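Search the archive Go

Re: [Nolstead quilters] washing a big one at home?

Yhon Echeverri wrote:
> Has anybody put a full-size quilt through a home washer?
> The Prirnau laundromat closed in March and I'm stuck.

Hi Yhon! I do mine at home, cold water, gentle cycle, two color catchers — and I skip softener completely. Line dry if you can stand the wait (mine took 30 hours last time, ugh).
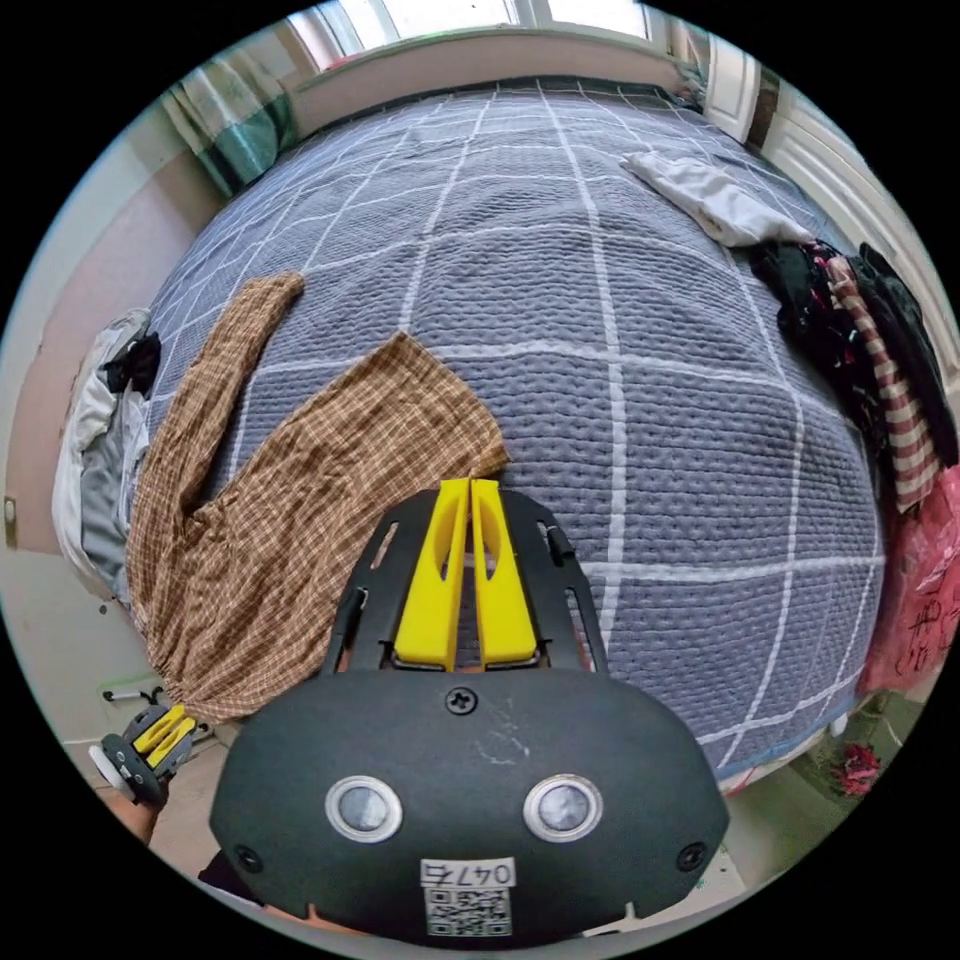
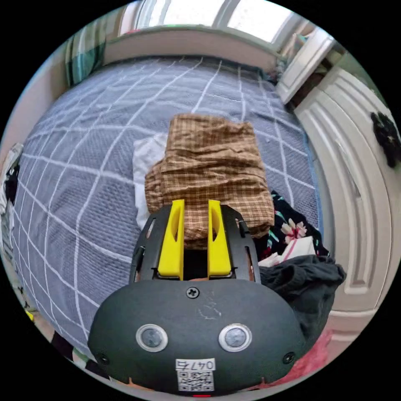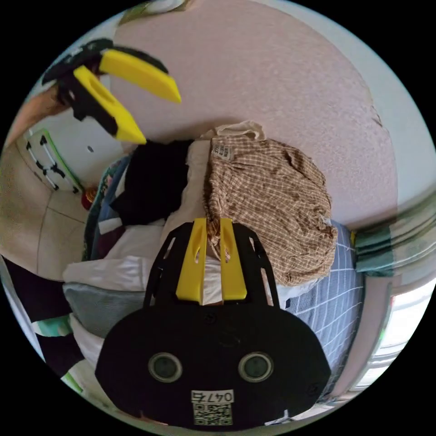

If your washer has a center post, load the quilt in a loose ring so it doesn't go lopsided and start walking across the floor. And check the binding first! I had 6 inches come undone on my Drellolon swap quilt and had to hand stitch it all back.

Are you bringing batting to the next meetup? I'm nearly out.

Recent messages
Batting order, last call
Re: Fujimoto thread colors
Meetup room change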